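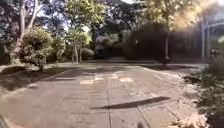
Plundside says yes to the water plan

What a night! The parish council met in May to vote on the dry-summer plan, and it went through with only 2 councillors against. If you came along, thank you – there were over 300 people in the hall and the overflow room, and I haven't heard that much clapping at a planning item before.

The plan covers 19 farms and smallholdings between here and Plandness. Each can now ask for tanker water as soon as its own supply drops below the agreed level, and the council has to answer within 4 days. Last year some families were still waiting for a reply when the rain came, so this is a big step.

Ravinder Charbonneau, who leads the opposition group, pushed hard for the time limit and got it. The ruling group wanted the costs looked at again in the autumn, and that went in too. Fair enough, I think.

Still to be settled is the old borehole on Zeltmont Lane. Councillor Karabulut has asked for it to be tested before anyone spends money on a new pump, and the results will go to the next open meeting. Doors at 6.30 pm, questions from the floor welcome – do bring yours!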